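So I have opinions about laundry now. Robot laundry, to be specific.

Back in October my friend Neusa Bittencourt talked me into tagging along to an open evening at Ulari, where they let regular people wander in and watch machines try to do housework. I went for the snacks (pretty good, go for the cheese things) and ended up glued to the folding table for 50 minutes while my tea went cold!

Some background, for anyone who hasn't had me go on about this at dinner. I have three kids and a husband who plays soccer, and I figure I fold clothes for longer each week than I spend on the phone with my mother, who calls a lot. I'd hand that job over tomorrow. The dishwasher took the dishes, the little round vacuum took the hallway, and yet the basket at the foot of my stairs is still entirely my problem.

What I hadn't thought about is how hard clothes are. A plate is the same shape every time you pick it up. A sweatshirt is a different shape every single time, and half of it is hiding under the other half. Annelore Baumgart, who was running the table that night, told me her group spent 14 weeks on towels before they tried anything with sleeves. Towels! I thought towels were the easy ones. She said they are the easy ones, that's why it only took 14 weeks.

She also timed me, which I did not ask for. I folded a T-shirt in the way I've done it since college (sides in, bottom up, done) and came in well under their machine, which had needed 28 seconds for one very similar shirt and left a sleeve sticking out. I was far too pleased with myself. Neusa has not let it go.

The bit I liked best was the dark stuff. Black on black is a pain even for me, I can never find the side seam at night, and I've got fingers that can feel it.
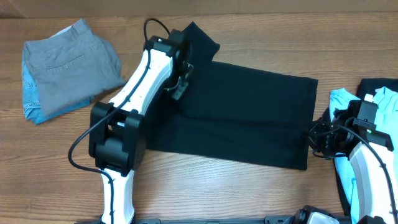 Working on the big black one, with what look like jeans and gray pants off to the left.

Would I buy one? Not yet, no. I don't have a spare table to give up, and I'm not putting anything with motors on it within reach of a four-year-old. Annelore wouldn't guess at a price or a year, and I sort of respected that. Neusa says she'd take one today if it did fitted sheets, and I told her to get in line.

Anyway, there are 30 socks on my couch and I can find partners for maybe half of them. If anyone at Ulari is reading, please do socks next.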